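3.2 Surface and wall pattern

The material of the table and the print on the walls were chosen before the objects. We wanted a background which is busy, because a small tool on plain white board is too easy to find. For the table we selected the marble pattern called Eder, dark brown with white veins. For the walls we took the jungle print Altar from the supplier Brelline, with animals drawn in ink lines on a pink ground and teal leaves near the table level.

The veins are the main difficulty of this surface. They are bright and some are thin, so a metal shaft lying on the table can be confused with them. The yellow tray has the opposite role – its color appears nowhere else in the print, and readers can use it as a fixed point when they compare the views in Figure 4.

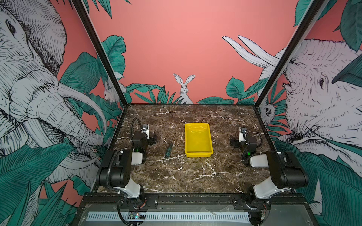
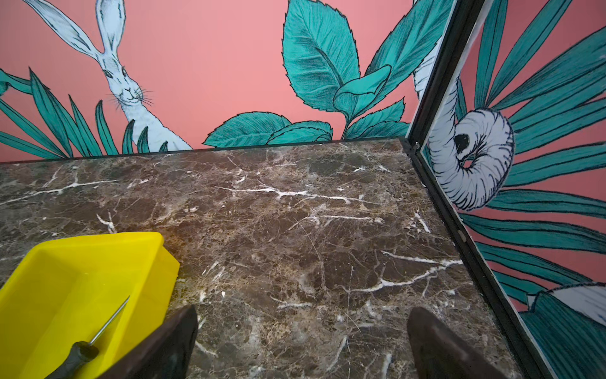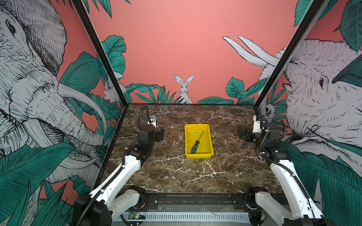 Figure 4. The marble surface and the printed back wall with the white hare, in three views.

3.3 Rating of the backgrounds

We asked 23 raters to judge how strongly each background disturbs the search for an object. Every rater saw 200 crops of the table and 300 crops of the walls, in mixed order. The plain gray set Bunolov served as a control. Crops with a vein and a tool close together were rated as the most disturbing. The wall print was rated lower than we expected; several raters wrote that the animals are large and therefore easy to ignore. The leaves received higher scores than the animals, mostly in crops where the lower part of the wall meets the table.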